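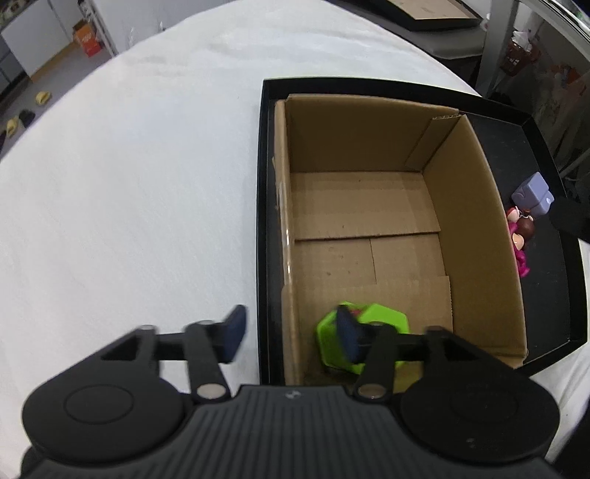 Packing It Up: My Small Business Class Project
04/01/2020

So for my project I picked shipping costs, which sounded like the easy topic when we were choosing back in September. Boy was I wrong! I wanted to find out how much a tiny online toy shop really spends on getting stuff out the door, and I ended up with a shoebox full of receipts and a new respect for people who do this for a living.

I worked with Fullow, a secondhand toy shop that sells online out of a spare bedroom. They let me go through their orders for the fall, 157 in total. For each one I wrote down the weight, the box size, what the box cost and what the customer paid for shipping. I typed it all into a spreadsheet (twice, because I sorted one column without the others the first time, ugh).

The big thing I noticed is that the shop only stocked one size of box. They buy them in packs of 500 from a supplier called Vestach, so each box is really cheap, but a little puzzle goes out in the same box as a big stacking set and you pay for all that air. I tried re-pricing 20 of the smaller orders as if they had gone in padded mailers, and 14 of them came out cheaper even after I added the mailer. The other six were either too heavy or too fragile, so I left those in boxes.

I also asked about paper filler versus bubble wrap. The owner likes paper since customers complain less about it, and I didn't have good enough numbers to argue either way.

If I did this again I would start weighing things myself. Some of the weights on the old labels were clearly guesses, and one doll supposedly weighed more than my backpack. I'd also want the holiday orders, which I ran out of time for. My spreadsheet is in the class folder if anybody wants to poke around in it!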